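Section 2: Setting up your Okov countertop water filter

Welcome to the part of the guide where the filter leaves its box and starts earning its place in your kitchen. Set aside an unhurried half hour, put the kettle on first if you like (you won't be able to use the filter for a little while yet), and read each step through once before you do it.

Before you begin

Please check that you have the filter housing, the lid, one cartridge in its sealed wrapper, the inlet hose, the tap adaptor and two rubber washers. The washers are small and like to hide in the cardboard flaps, so do have a good rummage. If something really is missing, write to us at the Unasgate address on the back cover and Ourania Sfakianakis and her colleagues will post it out to you.

Choosing a spot

The Okov wants a flat, steady surface within reach of your cold tap. The hose is generous, but it shouldn't be pulled tight, and it shouldn't be bent sharply round a corner either. An island with its own sink suits it nicely, as does the stretch of worktop beside an ordinary sink.

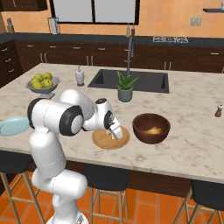 Keep the housing out of strong sunlight as well, because warmth and light encourage green growth inside the clear lid. A shady windowsill is fine. The top of the fridge is too high for comfortable filling, though we know of several households that manage it.

Fitting the adaptor

1. Turn the cold tap off fully and unscrew the little mesh nozzle from its end. If it is stiff, wrap it in a tea towel and try again with a firmer grip.
2. Press one washer into the adaptor until it lies flat all the way round.
3. Screw the adaptor on by hand. Please don't use pliers, however tempting.
4. Push the hose on to the adaptor until you feel it click, then give it a gentle tug.

Note: if your tap has an outside thread, use the second washer too, placed behind the first.

Caution: never connect the filter to the hot tap. Hot water damages the cartridge and can loosen the hose.

Fitting the cartridge

5. Wash your hands, open the wrapper and rinse the cartridge under the cold tap.
6. Lower it into the housing with the arrow pointing up, and turn it clockwise until it stops.
7. Put the lid on and turn it until the two raised marks meet.
8. Open the tap slowly and let the water run through for 11 minutes. It may look grey to start with. That is only fine carbon dust, and you can give the water to your houseplants.
9. Feel round the base and the adaptor with a dry piece of kitchen paper. If it comes away damp, turn everything off, reseat the washer and start again from step 3.

Looking after the cartridge

Each cartridge is good for 2,076 litres. The larger Briem cartridge, sold separately, lasts for 3,484 litres and goes in the same way. Write the fitting date on the sticker inside the lid while you remember it.

If you are going away, close the tap, empty the housing and leave the lid off to let it air. When you come home, repeat step 8 before drinking.

Guide text by Ehab Filali. Last revised December 12, 2023.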